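会敲鼓的机械臂:常被问到的那些问题

这一页是给在Savport工坊碰到过我、或者在网上翻到这个项目的朋友看的。问得多的都收在下面,想起来就补一条,顺序比较乱,见谅。
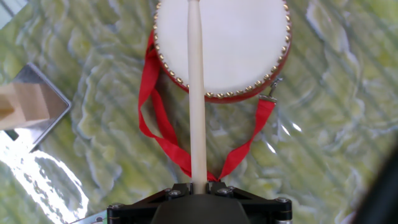

先说这台东西是干嘛的:它敲鼓,只敲鼓,敲得还不太好。我从去年冬天开始折腾,一半时间在家里阳台,一半时间在Savport的公共工作台上,目标是让一条便宜的桌面机械臂跟着节拍把一段锣鼓点打下来,声音要干脆,力道要有轻重,别像敲门。鼓是我自己挑的,红漆鼓身,白鼓面,边上一圈金色的小泡钉,拴着红绸带,小是小了点,可是好看啊!鼓槌就是一根浅色的圆木棍,从腕部那块黑色支架里直直伸出去,支架用银色螺栓固定。整条臂别的地方我改过无数回,就这一小块最费心思,所以下面有好几条都在讲它。

这是你从零做的吗?

算半个从零吧。臂的主体是套件,Carkinen的舵机,Travix的控制板,连杆是套件自带的,没怎么动。我自己做的是腕部以下的部分,就是夹持鼓槌的支架,还有全部的程序,还有一堆失败的支架(现在装在饼干盒里,盖子已经盖不上了)。所以要说"自制机械臂"我有点心虚,说"自制鼓手"我就理直气壮了。

花了多少钱?

这个问题每次都有人问,我每次都答得含含糊糊,一来套件是二手收的,卖家还送了我一包不配套的螺丝,二来我没好好记账。真正让我肉疼的是舵机,肘部那个烧过一次,换新的时候我在下单页面上坐了一晚上。支架的材料倒是便宜,工坊的料架上有边角料,按重量给钱就行。鼓也不贵,就是普通的小鼓。你要是从头买全新的,建议先去看看套件的价格,再给舵机多留一份预算,别的都好说。

为什么偏偏选鼓?别人都在做抓积木、倒水。

我也抓过积木呀!旁边那个金属托盘里的木块就是练抓取时用的,现在还老摆在桌上,调完鼓槌手痒了就换回夹爪玩两把。不过抓积木有个问题,抓到了就抓到了,没抓到就没抓到,玩久了有点闷。敲鼓不一样,它有好听和难听,中间还有一大片"凑合",你会忍不住一直调下去。另外我小时候在街道的锣鼓队里混过两年,站最后一排,负责凑人数,鼓点到现在还记得。一直想找个法子把那几段鼓点再打出来,自己的手又懒,就打起了机器的主意。

还有个很实际的原因,敲鼓对绝对定位的要求没那么高。鼓面是个圆,落点偏一点,声音会变,但总归还是鼓声。便宜舵机有虚位,回差也不小,让它去穿针它会哭的,让它敲鼓它挺开心。

鼓槌是怎么固定上去的?

前后换过好几版,按时间顺序讲吧。

最早我图省事,直接让夹爪夹着鼓槌。夹爪的手指是平的,鼓槌是圆的,敲第一下没事,敲到后面槌子就开始转,再往后就开始往外滑。有一回槌子飞出去,掉到隔壁工作台下面,隔壁正在焊东西的大哥抬头看了我一眼,什么都没说,我脸红了一下午。

第二版我在手指内侧贴了橡胶垫,不转了,但是变软了。橡胶会吃掉力,敲下去声音闷闷的,像隔着棉被。而且橡胶有弹性,槌头碰到鼓面之后会多颤一下,录音里听得特别清楚,明明一下,听起来像一下半。

第三版打印了一个套筒,把鼓槌尾巴塞进去,侧面用顶丝顶住。好用了很多!可惜打印的层纹方向搞反了,受力正好在层与层之间,打着打着就裂了一条缝。这个错我建议你也别犯:打印件受弯的方向要跟层纹躺着走,切片之前先把模型转个面,就一秒钟的事。

现在这版就是那块黑色支架,鼓槌尾端插到里面,靠螺栓锁住。拆换鼓槌得动扳手,麻烦一点,但是稳,打完一整段回来看,槌子一点没动。我给尾端缠了一圈薄胶带再插,纯粹是为了让配合紧一点,胶带太厚会塞不进去,多缠多试。

支架的图纸能给吗?

能给,但是得等我把它整理成人能看的样子。现在那份文件里有三个叫"最终版"的东西,还有一个叫"最终版真的",我自己都得打开看了才知道哪个对。想要的话在工坊的留言本上写个联系方式,整理好了我挨个发。注意尺寸是照着我这套腕关节画的,别家的法兰孔位不一样,拿去之前先量自己的孔距。

孔距这件事再啰嗦一句,千万用卡尺量,别用直尺估。我第一块支架就是直尺估的,四个角的孔对上了三个,第四个差一丝丝,我还不死心,硬拿螺丝往里拧,结果把螺纹拧花了。后来去Du Plessis五金店买丝锥重新攻丝,老板听完问我是不是赶时间。我不赶时间,我就是犟。

舵机撑得住吗?一直敲不会坏?

会坏,前面说了,烧过一个。那次是我把槌头的目标高度设得比鼓面低了不少,想着这样能敲得有劲。舵机可不管你想要劲儿,它只知道没到位,没到位就继续使劲,每敲一下都在鼓面上死顶。顶了一个下午,闻到味儿的时候已经晚了。

现在的做法是把一次敲击拆成三段:抬起,甩下去,马上收。甩下去那一段的目标点只比鼓面低一点点,到了时间不管有没有到位都往回收。这样槌头靠惯性碰到鼓面,碰完就走,舵机没机会死顶。声音也跟着变好了,鼓面能自己振起来,不会被槌子压住。真人打鼓也是这个道理,锣鼓队的老师傅当年冲我喊"打完要走!打完要走!",隔了这么多年我总算听懂了。

另外每打完一段我会让它停一停,摸摸舵机外壳,烫手就歇着。土办法,但管用。

节拍准不准?

看你拿什么标准。我自己把节拍设在每分钟138拍的时候,它能跟住,听着也像那么回事,再往上就开始赖拍了,槌子还没抬够高就得往下走,声音一下比一下小,像在叹气。慢一点的速度反而更容易露馅,快的时候大家听个热闹,慢的时候每一下早了晚了都清清楚楚。

延迟主要有两块,一块是指令从电脑到Travix板子,一块是舵机从收到指令到槌头碰到鼓面。前一块比较稳定,后一块跟抬多高有关系,抬得高就落得晚。我一开始给所有的敲击都减同一个提前量,结果轻的准、重的晚,听着特别别扭,像一个人一使劲就犹豫。后来老老实实按抬起高度分了档,每档录一段声音,对着波形量出延迟,再填回表里。这个活儿很枯燥,戴着耳机坐了两个晚上,不过填完表再放那段鼓点,我在阳台上真的叫出声来了!楼下的狗也跟着叫。

轻重是怎么做出来的?

就靠抬起的高度和甩下去的速度,两个一起调。我试过只调速度,高度不变,出来的轻音有点"推"的感觉,不脆。只调高度呢,前面说过,时间会跑。最后是两个绑在一起,做成一个"力度"参数,从轻到重分了14档。你可能会说哪用得着这么多,对,我平时也就用四五档,剩下的纯属手滑,写循环的时候写多了,后来懒得删。

要是你也想做,我建议先把最轻和最重两头定下来,中间的插值就行。最轻的那头以"刚好能听见、不会漏敲"为准,最重的那头以"桌子不跳"为准。

桌子会跳?

会啊!家里那张折叠小桌,敲重了整张桌子都在抖,手机放上面能自己走路。工坊的台子就好多了。鼓本身也会跑,小鼓轻,桌面铺的又是那种绿白大理石花纹的台面,亮亮的,滑得很,敲几下鼓就自己挪了位置,挪着挪着槌子就敲到边上去了。

我试过的办法有:底下垫湿毛巾(有用,但是毛巾会把声音吃掉一些),垫厨房防滑垫(目前在用,剪成比鼓底小一圈的圆),用双面胶粘(别,撕的时候想哭)。还有人建议我做个架子把鼓托起来,让鼓身悬空,理论上声音最好。架子画了一半,还没做完,哪天做完了来这儿更新。

鼓上那条红绸带不碍事吗?

碍过事!带子垂下来一长条,绕到槌子下面,一抬就挂住了,鼓跟着歪。你们劝我剪掉,我舍不得,红绸带多喜庆。带子那头有个小金属扣,可以解下来,正经录音的时候我会先解掉,平时调试懒得解,就把它捋到两边去,远离槌子的路线。要是你家的鼓带子是缝死的,拿夹子夹到桌边也行。

还有个小经验,金属扣如果碰着鼓身,敲的时候会有一点点沙沙的杂音。我找这个杂音找了好久,一度以为是舵机齿轮坏了,差点拆机,后来无意中把带子拨开,没声了。先看看身边有没有什么小零碎在响,再怀疑大件,省很多事。

腕上的摄像头是做什么用的?

找鼓。它从手腕那儿往前看,能看到槌子、鼓面和一部分桌面。我让程序去找那个白色的圆,找到以后算出圆心在哪儿,再把槌头的落点挪过去。鼓要是跑了位,下一段开始之前它会自己对一对。

听起来挺聪明是吧,麻烦也不少。鼓常常在画面里露不全,鼓面上边缺一截,所以不能拿"看到一个完整的圆"当条件,得用剩下的那段弧去拟合。还有鼓槌正好从鼓面中间穿过去,把白色的圆劈成左右两半,最初的程序就认真地告诉我:这里有两面鼓。我笑了半天,然后改了一晚上。解决的办法是事先给槌子做一张遮罩,反正槌子在画面里的位置是不变的,把那一竖条抠掉不看就好。

后来发现找红边比找白面更稳。红色的鼓身在绿色桌面上跳得很,白鼓面反而容易跟桌面上的浅色花纹混。可红绸带也是红的呀,它老是跑来捣乱,所以现在是先找红,再拿弧度去筛,直的和弯得不对的通通扔掉。

反光怎么处理?

桌面亮,灯一照就白花花一块,程序会把那块白当成鼓面的一部分,有时候甚至更相信它。我最先做的是调阈值,调了很久,白天调好晚上就坏,晚上调好白天又坏。最后的办法特别没有技术含量:把灯挪开。顶灯关掉,从侧面打一盏台灯,灯上蒙张烘焙纸,光就柔了。工坊的顶灯我关不了,就用半开的纸箱挡着一边,看着很寒酸,但是认鼓认得很准。

摄像头的自动曝光也要关掉,不关的话,黑色支架在画面里占得大一点、小一点,整个亮度都跟着飘,颜色就全不对了。固定曝光,固定白平衡,这两样先做,再去写别的代码。

有没有人一起做?

主体是我一个人,可是音色那部分多亏了Mbali Pretorius。她在工坊那头做自己的打击乐装置,有一天下午四点来钟过来还我热风枪,站着听了两遍,说我每一下都敲在正中间,所以听着发死。我之前还挺得意落点准的呢!她拿手指头在鼓面上比划,正中间低沉,往边上挪一点亮,再往边上就尖了。我照着她比的位置加了个"偏心"参数,重拍落中间,轻拍落靠边一点,同一段鼓点马上就有了层次。后来她还帮我听过好几轮录音,每次听完就丢下一句"第二句赶了",然后走掉,每次都说对。

用的什么软件?要会编程吗?

主要是Python,板子那边的固件用的是Travix自带的,没有改。要会一点点编程,能看懂循环和列表就能改我的鼓谱。鼓谱是个文本文件,一行一下,写明什么时候敲、多重、偏心多少。我本来想做个漂亮的界面,拖拖拽拽那种,做了个开头就放下了,文本文件挺好的,复制粘贴多快。

如果一点编程都不会,也可以先玩"示教":把舵机的力矩松掉,用手扶着臂走一遍抬起和落下,让它记住,再播放。示教出来的动作敲不快,但是第一次看见它学着你的样子敲出一声"咚",真的会上瘾。扶的时候要托住前臂,力矩一松它会往下掉,我家那面鼓的鼓面没被砸穿纯属运气好。

鼓槌有讲究吗?能不能用筷子?

能用筷子,我用过。筷子太轻,敲出来是"嗒嗒"的,跟鼓没什么关系,倒是很像催饭。现在的木槌重量合适,直溜溜一根圆棍,好夹,好换。太重的也不行,舵机甩得动,收不回来,收的时候会往前冲一下,容易二次触鼓。

长度也要试。槌子露在支架外面越长,槌头甩得越快,声音越亮,可是支架那儿受的力也越大,而且手腕稍微歪一点点,槌头就歪很多。我一开始留得特别长,很威风,后来一截一截往短锯,锯到声音和稳定都能接受为止。锯之前先想好,锯了可就接不回去了,我锯废过一根。

敲的时候会不会吵到人?

会。家里我只在白天玩,晚上九点以后就只动臂不放鼓,让它对着空气敲,光听舵机吱吱叫。调动作完全够用。有时候也在鼓面上铺块薄布,声音小很多,但是铺了布摄像头就认不出鼓了,要把自动找鼓关掉,用上次存下的位置。我忘记关过,它找不着鼓,就停在半空中发呆,我还以为死机了。

工坊那边有公共时段,隔音不怎么样,我一般挑有人用台锯的时候去,大家谁也别嫌谁。

安全方面要注意什么?

桌面臂个头小,容易让人放松警惕。但是一根硬木棍在快速上下甩,脸凑近了看真的会挨一下。我的规矩是:

程序跑着的时候手不进鼓的范围,要挪鼓先按停。
急停开关装在左手够得着的地方,是断舵机电源的那种,软件里的停止键不算数。
上电那一下臂会猛地回到初始位置,站开一点。
小朋友来看的时候,放一块透明挡板,或者干脆我站在中间当挡板。
每次开工前拿扳手把支架上的螺栓过一遍,敲久了会松。

最后那条我是吃过亏的,有一颗螺栓松了我没发现,打着打着整个槌子往一边歪,我还去调了半天程序里的角度。后来点了螺纹胶,中等强度的那种就够,太强的以后拆不下来。

一次能连续打多久?

我试过最长的一段是34小节,一口气打完,舵机温热,没掉拍。再长的没敢试,主要是心疼肘部那个新换的。真要长时间演出的话,我觉得得加散热,还得换个强壮点的电源。我现在的电源在连续重拍的时候电压会往下掉,表现出来就是后面几下越来越虚,查了好久的程序,最后拿万用表一量才知道是电的事儿。后来在电源输出那里并了个大电容,好了不少。

能不能跟真人合奏?

跟真人合奏得能听,它现在还不能听,只会按谱子走,所以是真人跟着它。八月份工坊开放日那次,我打小镲,它打鼓,排练的时候挺好,一到现场我一紧张就快了,它稳稳当当不理我,我俩差了快半拍,最后是我灰溜溜地停下来等它。台下还有人鼓掌,说配合得真幽默。

下一步想给它接个麦克风,听见镲声就微调速度。难在它自己的鼓声比镲声还大,得先把自己的声音去掉。有做过类似东西的朋友求指点!

能让它打别的鼓吗?

应该能,换鼓之后要重新量的有这么几样:鼓面高度、鼓面大小、颜色阈值,延迟表最好也重录一遍。我借过一面大些的鼓来试,声音太过瘾了,但是臂够不着远的那一边,只能敲靠近自己的这半个鼓面。军鼓没试过,架子鼓就更别提了,一条臂忙不过来。

要不要再加一条臂?

天天有人问,我也天天在想。两条臂就能打滚奏了,那个声音想想就激动。可是两条臂要同步,还要保证两根槌子不打架,桌面上地方也不够。我的打算是先把这一条调到自己满意,满意的标准是连续打50遍同一段鼓点,没有一遍漏敲。目前的最好成绩我不好意思写出来,反正离得还远。

漏敲一般是什么原因?

按我碰到的次数从多到少排:鼓自己滑走了,槌子敲到桌面上或者鼓边上;螺栓松了,槌头高度变了;电压掉了,抬得不够高;串口线接触不良,丢了一条指令。最后这个最气人,没有任何提示,就是安安静静地少一下。现在我在每条指令后面加了应答,没收到应答就记到日志里,至少知道少的是哪一下。串口线也换了根短的,拿扎带固定在臂上,肘部那里一定要留够余量,不然一伸直就把插头往外扯。

扎带别勒太紧,线在里面得能稍微滑动。我有根线就是在同一个地方折来折去折断的,外皮好好的,里面断了。

新手要买什么工具?

一套好点的内六角,一把卡尺,一个万用表,够你玩很久了。便宜的内六角会把螺栓头拧圆,拧圆之后取出来要花的时间足够你去挣一套好的。Du Plessis那家店的内六角可以单支买,我就是一支一支凑的。打印机和台锯工坊都有,不用自己买,提前在墙上的本子登记就行,打印机上午人少。

鼓面脏了怎么办?

白鼓面嘛,打久了中间会留印子。我用微微潮的软布擦,擦完晾着,不用酒精,怕伤到鼓面。加了偏心参数之后印子散开了,不会老磨同一个地方,这算是个意外的好处。槌头我会拿细砂纸磨一磨毛刺,隔一阵磨一次。

可以去现场看吗?

可以呀,Savport的公共时段都能来,我一般下午三点以后在,坐在靠窗那张台子。来之前最好留言问一声,有时候臂是拆着的,你来了只能看到一桌子螺丝和一个发愁的人。想自己带鼓来试也欢迎,带子能拆的最好。

还有什么没写到的?

肯定有一堆。逆运动学那部分我一直想写,草稿攒了不少,可每次打开都变成去调鼓点了。校准摄像头和腕部之间位置的步骤也欠着,已经有三位朋友催过我。支架的图纸、鼓架、麦克风,全都在待办里排队。有急着要的就在留言里喊一声,喊得多的我先写。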